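Mallthorpe Makers › Textiles › Heat press cracking

Flukside
Plastisol transfers on cotton tees, pressed at 3 bar. Large block letters crack across the chest after a few washes. Small text holds up fine. Is it under-cured?

Pyo
Probably. A big solid area needs the full dwell time. Check the platen with a probe — dials drift.
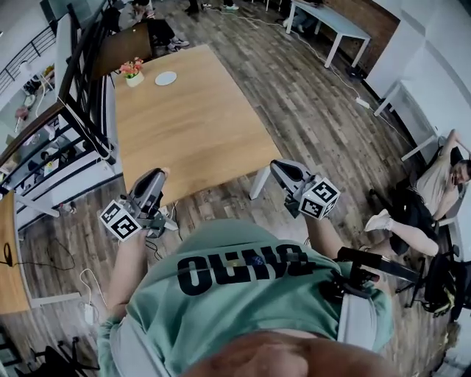 What wash temperature should a cured print stand?
Forty degrees, inside out, with no tumble drying.

Rallow
Disagree with Pyo. If it were under-cured the small text would go too. Thick ink over a wide area can't stretch with the knit. Break the letters up with a fine halftone.

Pyo
Small text flexes less, so it hides a poor cure. Do a stretch test before blaming the artwork.

Flukside
Stretch test done on Thursday. Solid letters split, halftone version didn't. Same sheet, same press.

Rallow
Then it's ink thickness.

Pyo
Or both. I'd still probe the platen.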